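Manipulation group moves on to stacking

The student manipulation group has finished the first half of its spring project and is now working on stacking. The task sounds simple. The arm has to pick up a block from anywhere in the work area, carry it to a marked square and set it down on top of another block without knocking the lower one over.

Anayeli Orozco and Kyu-ri Shin have been running the practice sessions since the group got its table back. In each session one student drives the arm by hand through the whole task while the software records the joint positions and the view from the wrist. The recordings are then used to train a controller that tries the same task without a driver. The group now has 822 recorded runs. Of these, 119 were set aside for testing and will not be used in training.

Fengying Liang wrote the script that sorts the runs. It drops any recording in which the block was dropped or the driver stopped partway. Before the script, two people had to watch every run at the end of the day and mark it in a spreadsheet, and the marks did not always agree.
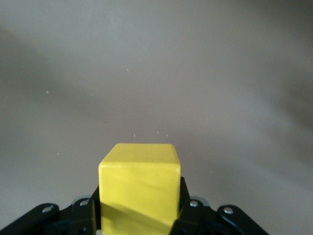 Kaltora Student Robotics Club, Manipulation Group

Most of the trouble this term has been with the grip. If the fingers close on a block at an angle, the block turns a little as it is lifted, and it then lands crooked on the stack. Drivers are now asked to line the fingers up with two opposite faces before closing, and to pause before lifting. Runs take longer this way. Kyu-ri Shin compared the last two batches and found that the slower runs gave a controller that placed blocks straighter, so the rule will stay.

Lighting is the other open question. A controller trained on afternoon runs did poorly in the evening, when the shadows on the table fall differently. Laurinda Falcão has proposed recording at least 20 runs under each of the lamp settings and mixing them into the training set. The group agreed to try this before buying any new lamps.

The controller itself has been named Batov, after the folder it was first saved in. The current version handles single pick-ups well and can place one block on another when the lower block is close to the middle of the table. Near the corners it still reaches too far. Rongrong Kong is rewriting the part of the code that limits how fast the arm moves at full reach and expects to have it ready for the next session.

New drivers are welcome. No programming is needed, but everyone has to complete the short safety session before using the arm. There are 9 places left on the driving schedule for the rest of the term. Sign up on the sheet by the workshop door or write to Anayeli through the club mailing list. Please do not change the gripper settings between runs, even if a block seems to slip. Note it in the log and tell whoever is leading the session.

The group will show its work at the club's open evening in August. Visitors will be able to drive the arm themselves for a few minutes and then watch the controller attempt the same stack. A written report on the recordings will go on the club page before then.

Posted 2021-04-27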